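Esulia Marsh

Esulia Marsh is a shallow coastal wetland of 58 hectares, just outside the village of Festbridge, and it's the place I've birded more than anywhere else. I started this page as a short entry for the county site list and it kept growing, so bear with me!
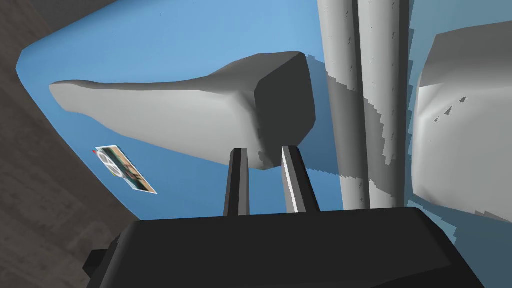
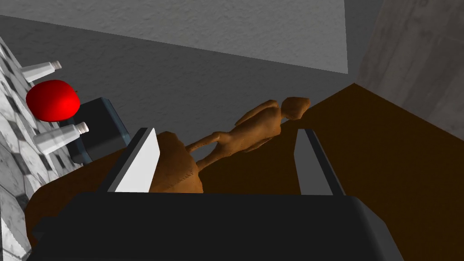
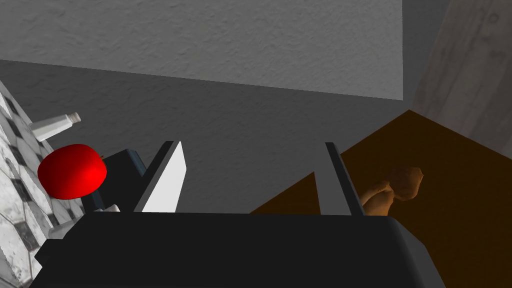
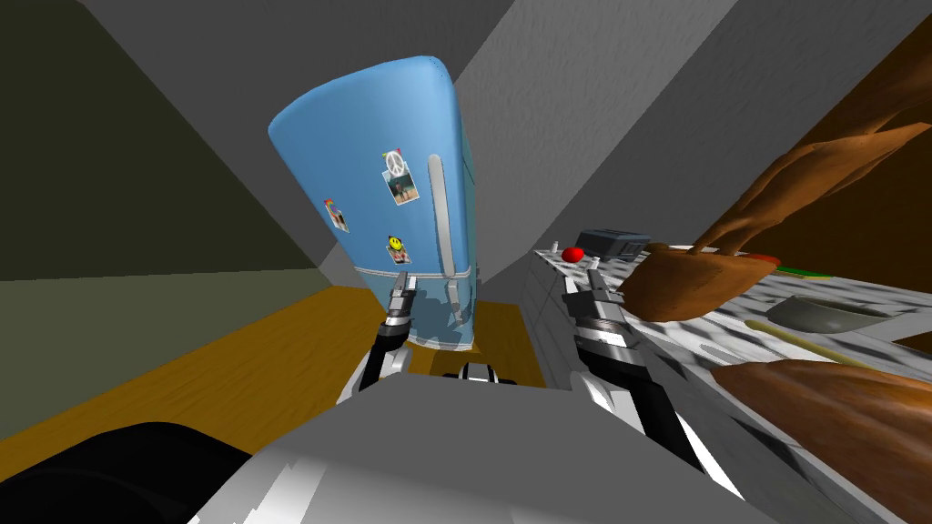 Most of the marsh is brackish. The western end, which everybody calls Wouters (after the farm, long gone), is fresher and has the best reeds, so that's where I go for rails and bitterns. The eastern end drains at low tide and leaves a lovely big sheet of mud - perfect for waders if you get the light behind you.

Counts

Regular counts were started by Haris Dimitrov, who walked the sea wall every month with a clicker and a terrible old scope. His highest wigeon count was 2131, and I've never come close to it. Golden plover do better these days. My best is 3853, all up in the air at once thanks to a peregrine (I counted them again after they settled, and I'm happy with it). Dunlin usually peak in October at over 800.

Breeding birds

Lapwing and redshank both nest, mostly on the wet pasture behind the wall. Avocets tried in two springs and lost their eggs to high water both times. Marsh harriers hunt here all year but I've never found a nest.

Rarities

The big one is still Iida Ojala's Terek sandpiper, found on 10th June on the mud below the sluice. It stayed four days and I saw it on the last evening, after missing it twice. There's also an old report of a Baillon's crake from Wouters, but I can't trace any notes, so I leave it off the list.

Access

Park by the church in Festbridge and take the path past the pumping station. The wall gets slippery after rain, and the gate at the far end sticks - lift it and push.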